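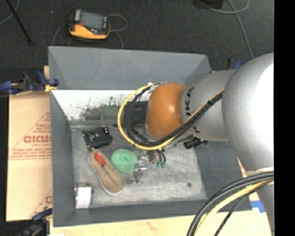
Register of Practice Members' Forum
Board: Competitions and Procurement
Topic: Revised conditions for the Costache Pavilion competition
Replies: 9

Moderator_Procurement
Members are advised that the revised conditions for the Costache Pavilion open design competition have been released by the promoter. The principal changes are as follows. The competition will proceed in 2 stages. Stage one submissions are to be anonymous and limited to a design statement, a site plan and drawings on A2 sheets. Shortlisted entrants will receive an honorarium at stage two. Clause 14, concerning the assignment of copyright, has been amended but not withdrawn.
Comments are invited in this thread and will be summarised for the promoter at the close of April. Members are reminded that posts should address the conditions and not the merits of any previous entry.

lintel_and_sill
Thank you for posting the revised document. Our practice has reviewed it and wishes to record a continuing objection to clause 14. As redrafted, copyright in all stage one material passes to the promoter on lodgement, with a licence back to the entrant for the purposes of promotion only. The earlier draft applied this condition to the winning scheme alone. The amendment therefore enlarges the problem that members raised in the first round of comment.
We would not advise any of our graduates to enter under these terms.

Southbank_Drafting
I would ask the previous poster to read clause 14 together with Schedule C. The schedule defines "stage one material" as the sheets selected for public exhibition. An unexhibited entry remains wholly the property of its author. The wording is poor and should be brought into the body of the clause, but the effect is considerably narrower than has been suggested.

lintel_and_sill
Schedule C is expressed to be "for guidance". The conditions provide at clause 3 that where guidance and clause conflict, the clause prevails. I maintain the objection.

Southbank_Drafting
I had overlooked clause 3 and accept the point. The schedule should be made operative.

weatherboard_22
May I raise the question of the honorarium? The conditions do not state a sum. Our office kept time records for the Vekden Library competition, which followed a similar staged format, and the second stage alone consumed 129 hours across the team, excluding the model. The payment in that instance covered printing and the courier. A promoter seeking resolved proposals, with a cost plan and a structural statement, should publish the figure before stage one opens so that small offices may decide whether they can afford to be shortlisted.

Parti_Diagram
The Vekden comparison deserves some care. That brief called for a building of 3,761 square metres with archive storage and a civic hall. The Costache site will accommodate a seasonal pavilion with no permanent services. The hours will not be equivalent, and I would be cautious about the moderator forwarding them to the promoter as though they were.
I would add, at the risk of being in the minority, that the discussion is proceeding as if every competition were a form of unpaid procurement. For sole practitioners and recent graduates an open, anonymous competition remains one of the few means by which work is judged without reference to turnover or insurance history. My own registration was followed by four years of bathroom alterations. A commendation in a competition of this kind brought the first enquiry for a new building. I should regret seeing the professional bodies discourage entry on the strength of a drafting fault that can be corrected in an afternoon.

weatherboard_22
I did not suggest equivalence. I suggested that the sum be published. That request stands whatever the floor area may be.

Moderator_Procurement
Noted. The hours will be described in the summary as relating to a larger project with a different brief, and will not be attributed to any office. The request for publication of the honorarium will be put as a separate item.

heritage_overlay
Two further matters, both from the perspective of a regional member.
First, the mandatory site briefing. Clause 6 requires attendance in person at 10 a.m. on the briefing day, with no provision for remote participation. Members in the north would need to travel the day before and meet the cost of accommodation for an event which, on past experience, concludes within the hour. The Anilell Foreshore competition released a recorded briefing and a written addendum of questions and answers to all registrants, and I am not aware of any complaint regarding fairness.
Second, the composition of the jury. The conditions refer to "a majority of suitably qualified persons". Previous competitions endorsed through this forum have specified registered architects or landscape architects. The looser phrase would permit a jury without a single registered member, and it ought to be tightened before endorsement is considered.

Southbank_Drafting
I support both items. On the briefing, there is an argument for retaining physical attendance at stage two, when the levels and the existing canopy trees will bear directly on the design. At stage one a survey and a set of site photographs ought to be sufficient.

Parti_Diagram
I disagree as to stage one. The slope towards the water is badly represented on the survey, and entrants who have not walked the site will place entrances where no accessible path can reach them. I have no objection to the visit being self-guided, at any time during the registration period, with a signed declaration in place of the attendance sheet. That would meet the concern of regional members about timing, if not about cost.

heritage_overlay
A self-guided visit would be an improvement. It does not resolve the expense for those who must fly. I would prefer that the visit be recommended at stage one and compulsory at stage two, with travel for shortlisted entrants reimbursed by the promoter.

lintel_and_sill
For completeness, I note that the submission portal is to be operated by Kustumel and that the conditions set a file limit of 100 MB for the complete entry. This is adequate for the sheets listed. The conditions are silent on whether file metadata will be stripped on receipt. In an anonymous competition the responsibility should not rest with the entrant alone, and a statement from the portal operator would be welcome.

Moderator_Procurement
The question on metadata has been forwarded to the competition adviser and the response will be posted in this thread when received. Clause 14, the honorarium, the site briefing and the jury wording will be listed as separate items in the summary, with the differing views on the briefing recorded. Members wishing to be identified as supporting a particular item should send a message to the moderator quoting the item and their registration number.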